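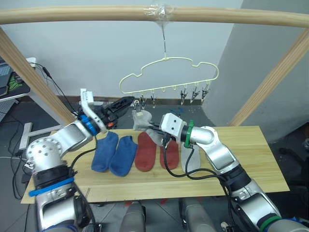
I have been letting out a small shop unit in Heywood for 8 years now, and this spring was the first time I have had to do a lease renewal without my father looking over my shoulder. It has taken up most of my evenings since the clocks changed. I did a lot of the reading at the kitchen table with the washing waiting to be seen to, pairs of blue socks and grey ones, and a hanger with little black clips on it for pegging them up. It was slow going. A commercial lease is a dull thing to read even when it is your own.

The unit is on a side road off the main shopping street. It has a ground floor with a decent window, a back room, a toilet and a yard you can get one van into if the driver is patient. My father bought it when it was a wool shop. After that it was a key cutter's, then stood empty for a long stretch, and for the whole time I have had it the tenant has been Roltel, who repair phones and tablets. They pay on time, they keep the front clean and they ring me when something goes wrong and not before. I did not want to lose them.

The old lease was a short document drawn up by a solicitor who has since retired. It said the tenant was responsible for the inside and the landlord for the outside and the roof, which is fine until you get to the shopfront. The shopfront is inside and outside. Two winters ago the frame at the bottom began to go soft and we spent a month politely emailing each other about whose it was. In the end we split it. I wanted that sorted out in writing this time, and so did they.

I started by asking a managing agent, Vultia, what they would charge to handle the renewal from start to finish. They quoted me 3,000 pounds, with the surveyor's inspection on top. I don't think that was unreasonable for what they do, but it was a large bite out of a year's rent on a unit that size. I rang Reginald Holloway, who used to manage a parade of shops for a pension fund and is now retired, and he said to pay for a solicitor and a surveyor separately and do the talking myself. He also said to get the surveyor in first, before anybody had mentioned a figure, and I am glad I listened to that.

The surveyor was there for most of a morning. He went up into the roof space, which I had not done for years, and found a slipped slate and some old felt that wants replacing. He measured everything again with a laser. The back room came out smaller than it was on my father's plan, where somebody had measured to the outside of the wall. It only came to 4 square metres, but rent on a shop is worked out partly on floor area and the new figure had to go into the sums.

The rent itself was the bit I was dreading. I looked at what had been let nearby, and there was not much to go on. One unit of a similar size had gone to a nail bar, another was on the market at a price I thought was hopeful, and the rest were either much bigger or had flats over them. The surveyor gave me a range. I picked a number a little below the middle and wrote a letter setting out how I got there, with the new floor area in it. They came back lower. I went up to the shop and we talked about it over the counter in between customers. The figure we settled on adds up to 80 pounds a month more than before, fixed for three years, then reviewed.

They asked for a break clause at the third year, and I agreed to it provided they give six months' notice in writing. The solicitor wanted to add conditions about the state of the premises on leaving. I took one of those out, as it would have let me refuse the break over a scuffed skirting board, and I wouldn't sign that if I were the tenant.

The shopfront now has its own paragraph. Frame and stall riser are mine, glass and door furniture are theirs, and signs come down at their expense when they go. We also attached a set of dated photographs of every room, signed on the back by both sides. The old lease had a line about "good and tenantable repair" and nothing to say what condition it was in to begin with.

One thing I had completely forgotten was the energy certificate. Mine was close to running out, and the assessor I found was booked up for weeks. If you own a shop and are thinking of renewing, look yours up now, it only takes a minute on the government site. Mine came back acceptable but not brilliant, mostly on account of the lighting in the back room, which is old tubes. I have said I will change those.

The roof is next. I have had one price from Kalludard and am waiting on two more. They can't start until July in any case, and the scaffolding will have to go in the yard, so I need to agree dates with Roltel and find out where they can take deliveries while it is up.

The signed copies came back from the solicitor this week. I have put one in the box file with my father's and one in the drawer.

31 May 2025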